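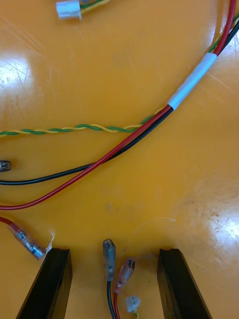
The wrist camera's view of a wire harness between the open gripper fingers at the Clukstead workshop.

Soft Parts, Hard Fingers
Clukstead compares two grippers for harness work
15/05/2024

Wire harnesses remain among the most difficult items to hand over to a robot. A metal bracket keeps its shape when it is picked up. A cable does not, and the terminal at its end may turn, sag or slide out of line before it reaches the place where it is needed.

The automation workshop at Clukstead began its comparison of grippers for this work in March. Two models were chosen. The Imgate is a parallel gripper with rigid black fingers and beveled tips. The Adjei closes on the part with padded fingers of a softer material. Both were mounted in turn on the same arm and run by the same controller, known in the workshop as Lela, so that differences in the results could be traced to the grippers themselves.

The test pieces were small harnesses with insulated crimp and spade terminals, laid on a bare orange-yellow tabletop. Each gripper was asked to pick up a terminal by its sleeve, lift it clear of the surface and hold it for eight seconds. Nineteen layouts were prepared, several with a longer cable bundle lying across the table behind the target.

The Imgate completed the lift in all but three layouts. Its narrow tips could reach between neighboring wires without moving them, and the sleeve seldom turned once the fingers had closed. The failures came where a black wire and a red wire lay close together and the fingers took hold of both.

The Adjei was gentler on the plastic sleeves and left no marks. It was also wider, and on the crowded layouts it pushed the smaller connector housings aside before it could close.

The camera proved as important as the fingers. A glossy surface under overhead lights produces patches of glare, and a translucent sleeve is easily lost against them. Workshop staff lowered the lights partway through the trial and repeated the earlier runs. They also moved the starting position of the arm closer to the table, which gave Lela a larger view of each terminal.

The workshop has kept the Imgate on the arm for the next stage, in which terminals will be pushed onto matching tabs. A matte table covering is on order, and the Adjei will be tested again when narrower pads have been made.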